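Room Turnover Assistant, Furnished Rentals (part-time)
Kuipers Property Services

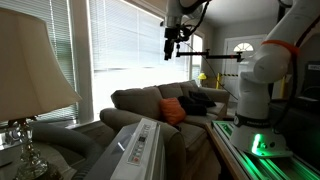 Kuipers prepares furnished living rooms and bedrooms for new tenants. We have 2 openings on the Trolgate route. The assistant reports to Xuelian Xia, route supervisor.

Duties
Dust slatted blinds, window frames and sills.
Vacuum upholstered sofas, including under the seat and behind the back. Set throw pillows according to the room sheet.
Wipe lamp bases and brush fabric shades. Glass and crystal parts are cleaned with the lamp unplugged.
Wipe the outside of portable appliances and check hoses for splits. Do not open housings.
Record stains, loose cords and missing items on the room sheet.

Requirements
Able to lift 40 pounds and work from a step stool.
Able to read and fill out a written checklist in English.
Prior cleaning or hotel work is helpful but not required.

Terms
Shifts start at 8:30 a.m. Pay is $775 per week after a paid training period of 2 weeks. Supplies and gloves are provided. Parking is not reimbursed.

To apply, send a work history and one reference to Harvey Perron at the Kuipers office by Thursday. Applications without a reference will be returned.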